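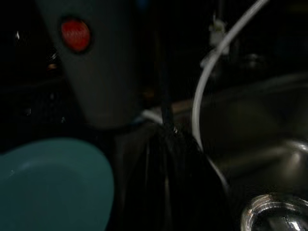 For the last few months I have worked on one small question: how much does a robot policy suffer when the light goes away? I want to write down what I found before I forget the details.

The setup is simple. We train one policy on 1000 demonstrations of kitchen pick and place, all recorded in normal room light. Then we test it 75 times in good light and 75 times with the lamps turned almost off. The policy sees only the wrist view. I call the method Sultulden, a name that means nothing, I just needed a folder name.

My first idea was to brighten the pictures before they enter the network. It helped a little with colored plastic, and it made everything worse near steel, where the noise became spots and the gripper closed on them. Black bags were the hardest thing for every version I tried. When the folds are dark and the background is dark, the network has very little to hold.

The second idea came from Hằng Lã, who remembered a denoising paper from 2009. Don't repair the dark picture. Take the bright training pictures and damage them in the same way the sensor does, with its real noise, and train again. To measure this noise I recorded 300 short clips in the dark with the arm standing still. This took one long evening in June and I drank too much coffee.

With this training the policy lost much less in the dark tests, and in good light I could not see a difference. It still fails on transparent cups. I also don't know yet if the noise model moves to another sensor, because we have only one kind.

Next I will try the same thing with the arm moving fast, so there is blur together with noise. The code needs cleaning, and I will put it online after that.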